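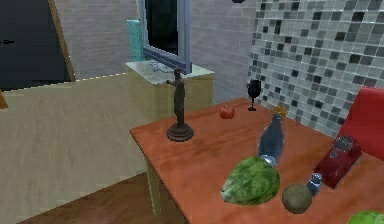 Grurnix Community Help > Simulated scenes > Collecting demonstrations

How much clutter is too much when recording pick-up demos in sim?

Posted by tapiocamode

I'm putting together a set of demonstrations for a policy that is meant to pick up one named thing from a kitchen table and leave everything else alone. The scenes come out of the Grurnix room generator, with the clutter setting at its default, and the generator has ideas about kitchens that I don't share. My current table has a bronze statuette on it, with one arm stuck out, along with a tomato, a black wine glass, a bottle, lettuce, a little silver shaker and a dark red boxy thing that might be a telephone. There's a brown round fruit next to the front lettuce which my flatmate says is a kiwi and I say is a coconut, and we have stopped discussing it.

So far I have 1,162 demos, all teleoperated by me, in the evenings, with a controller that drifts to the left. On a bare table the trained policy does fine. On cluttered tables it goes for the lettuce when I ask for the shaker. Every time I ask for the shaker. It seems to regard lettuce as the answer to most things.

Two things I'd like to know. Should I turn the clutter down and collect clean examples first, or keep going with the mess? And what do people do about objects where the label is anybody's guess? The instruction text is generated from the asset name, and the asset name of the fruit is "round_brown_02", which isn't something a person would ask for at breakfast.

Also there are two lettuces on that table, one of them way over at the right. If the instruction says "pick up the lettuce", is either one correct?

Reply from Dorian Ferrand

Keep the mess. If you train on tidy tables you'll get a policy that works on tidy tables, and you already have that one.

Your lettuce problem is most likely a balance problem. Count how many demos you have per target before you touch the clutter setting. When I did this for my own set (1,447 demos, built over one very long December) I found 41 with the pepper mill as the target and several hundred with a cabbage, as the cabbage was easy and I was tired. The policy had learnt my laziness perfectly. A big green thing at the front of the table is a lovely target for a bored human with a drifting controller, so I'd bet you have been doing the same.

What worked for me:

Fix the target list first and let a script choose the next target. Don't choose it yourself.

For each table layout, record at least 5 different targets without moving anything. The picture stays the same and only the words change, so the policy has to read the words.

Shuffle the layout, then do it again. Put the shaker somewhere other than right behind the fruit for a good share of them. Small shiny things that always sit behind bigger things get missed, and the approach is awkward too. You'll want some demos where the gripper comes in from above and some where it has to come round the side.

On the two lettuces: either one is correct if the instruction doesn't say which. Record some of each. Then add a batch with "the lettuce nearest the bottle" and so on, if you care about that. If the second one is hardly in view of your camera, either pull it in or drop it as a target, because you'll be teaching the thing to reach for a few leaves and hope.

Fix your controller as well. Left drift in every demo is a behaviour, and it will be learnt with great loyalty.

Reply from mildpanic

turn clutter down to low, worked for me

Reply from Odile_K

Dorian's right about the balance, so I'll only add to the label part.

Don't use the asset names. Write a small text file with three or four ways of saying each object and pick one at random per demo. For your fruit I'd put in "the brown fruit", "the round brown thing" and, if you must, both "coconut" and "kiwi". People who use the robot will disagree about it exactly as you and your flatmate do. Same goes for the red box. If you can't tell whether it's a telephone, call it "the red box" and move on with your life.

One warning, if you're on the older Erraji exporter: it saves the instruction once per scene and not once per demo. So if you follow the advice above and record several targets on the same layout, they'll all come out with the text of the first one. Mine all said "pick up the wine glass" and I didn't notice until the training was finished. The setting is under Export, Advanced, "text per episode", and it's off by default.

Comment from tapiocamode

Counted them. 604 lettuce. I'm on the older exporter too, so I'm off to look at that setting.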